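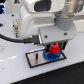

We're looking for people who like small parts. Bindine is a bench project in Pirstead about gears, hubs and the plates they sit on, and from the spring we want more hands and more pairs of eyes on it. Most of the work happens on a white tabletop with a black-bordered metal plate set into it, and most of our talk is about things like the red cap and the ridged blue base sitting on that plate: how they meet, how they come apart, what the teeth look like after a long week. If you have ever taken a clock or a bike hub to bits on the kitchen table and felt pleased with your afternoon, please read on!

What you'd be doing

You'd come to our workroom for sessions of up to two hours and work with coloured plastic parts. Some days that means fitting and unfitting them, over and over, and writing down how each one felt. Some days it's sorting (we have almost 2000 parts in trays and the labelling is, let's say, varied). On others you'd sit with a lamp and a notebook and look at surfaces. We love the looking days. 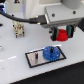 Red part lifted, blue gear on the plate.

You don't need an engineering background. Our last group had a retired baker, two students and someone who repairs accordions, and the notes they wrote were wonderful -- far better than ours. You do need to be happy doing a fiddly thing many times, to write in plain English and to tell us when a part annoys you. Reasonable close-up eyesight helps, and glasses are fine. If you'd like a higher chair, a lower table or a quieter hour, put it on your form and we'll set it up before you come.

We are especially keen on people who notice wear. Scuffs, dust, pale flecks, a tooth that looks a bit soft at the tip: it all goes in the notebook, even when you aren't sure what you're looking at.

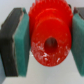 A question mark in the margin is a perfectly good note. We go through the notebooks together at the end of each month, with cake, and plenty of our favourite changes to the parts began as somebody's question mark.

Practical bits

There are 41 places. Each person does 5 sessions between the spring and September, on dates we agree with you. You'll be paid for every session, including the first one, and we cover bus fares from Grunercombe and the villages in between. Tea is free. The workroom is on the ground floor of the Ambaye building, round the back, green bell.

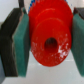 Hub and centre hole, with pale specks on the red.

How to join in

Pick up a form at the Ambaye front desk or ask for one by post. It's one page. Tell us a little about something small you've mended, made or ruined -- ruined is fine -- and which times of day suit you. Forms go out from January 24, 2025 and we'll reply to everyone, whether or not we have a place. Under-18s are welcome with an adult who'd like to take part too.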